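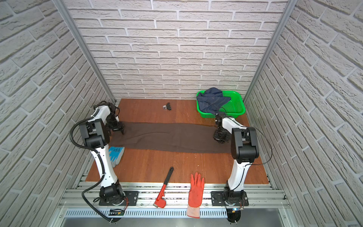
Palesa Pillay says that when she had this job, the first hour of the day decided the rest of it. If the cables were checked and the arms were back at their zero, the cell ran until evening, and if she skipped it, she was on her knees under the rail by lunch.

Cell Technician (part time, 20 hours per week)
Ternine, Swanepoel workshop
Start: May, or earlier if you are free

Who we are

Ternine is a small company which works with the handling of clothes and other soft things by robot arms. In our Swanepoel workshop we run a cell with the name Brondden. It has two arms on one front rail, a wooden table between aluminum posts, and light brick-pattern walls on three sides. The arms take hold of cloth, lay it flat, fold it, and the software team studies what went well and what went badly.

Palesa is moving to our Bindance project, so we look for a person who will take over the daily care of Brondden. The cell has now 2,211 working hours and it is in good health. We wish to keep it so.

What you will do

In the morning you start up the cell. You look at the mounting plates of both arms and test the bolts with the torque wrench. You follow each cable conduit by hand from the base to the wrist and feel for places where it rubs or is bent too sharply. Then you bring the arms to the zero position and compare the numbers with those of the day before. The start-up must be finished at 10, when the software team begins.

During the day you prepare the table for the runs, change gripper pads, and stop the cell if an arm makes a noise you don't like. You do not need permission to stop it. You write down every stop in the log, with the hour, the arm and the joint, also when the cause is not found.

After every 900 working hours there is a larger service. Both arms are taken off their plates, the joints are checked for play, the connectors at the base boards are cleaned and seated again, and the rail is measured for straightness. It takes most of a week and you will do it together with Davoud Karimi.
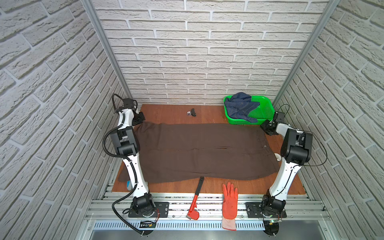

Brondden cell: both arms mounted on the front rail, brown cloth laid out on the table.

What gives the most work

We want to be open about this. Cloth leaves lint, and lint goes into the grippers. The fingers of a gripper begin to close slower on one side, and from outside it looks like a software fault. You will clean the fingers with a soft brush and a dry cloth, never with compressed air, which pushes the lint deeper into the joint.

Cables are the second thing. An arm which bends the same way all day pulls on its conduit always in the same spot. The clips must leave enough slack for the full reach of the arm, but if the loop is too big it can catch on the work. To find the right length needs patience, and after a change of task you often have to find it again.

The third is calibration. When an arm has been off its plate, even for a short time, it must be calibrated before the next run. We have a written procedure for this. It is long and some steps are explained badly, and we would be glad if you make it better.
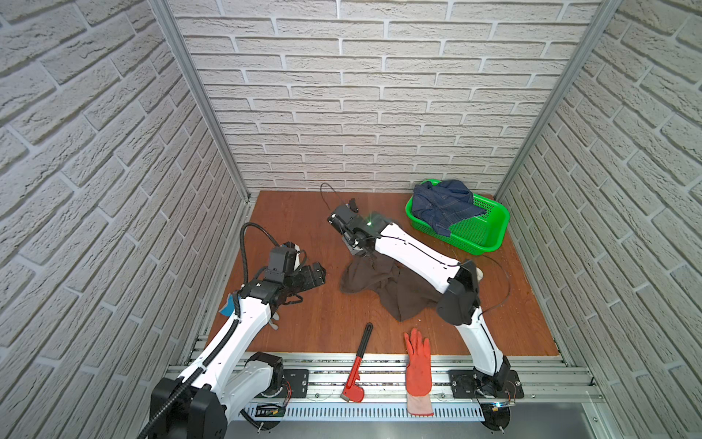 Right arm reaching back over the cloth, cable conduit looped above the left arm.

What we ask from you

You have some practical training in mechanics, electronics or mechatronics, or you have repaired machines for long enough that a diploma is not important.
You can read a simple wiring drawing and crimp a connector that stays crimped.
You are comfortable at a Linux command line for starting programs and reading error messages. Programming is not required.
You write clear notes in English. They don't have to be beautiful.
You always switch off the power before your hands go between the arms.

Experience with robot arms is welcome, but we can teach it. Xolani Mabuza came to us from repairing sewing machines and learned the arms here.

What we offer

A contract for one year, which we would like to extend. Four weeks with Palesa at your side before she changes to Bindance. Work clothes and tools are paid by us. The hours are mostly in the morning, and the rest can be agreed.

How to apply

Please send a short letter and a list of your past work to Thabiso Mnguni at Ternine. In the letter, tell us of one machine you have repaired: what was wrong, how you found it, and what you would do differently today. Half a page is enough.

We invite suitable persons to the workshop for a trial morning, which is paid. You will do the start-up together with Palesa and change one set of gripper pads. Questions on the contract go to Dexter Barredo, technical questions to Davoud Karimi.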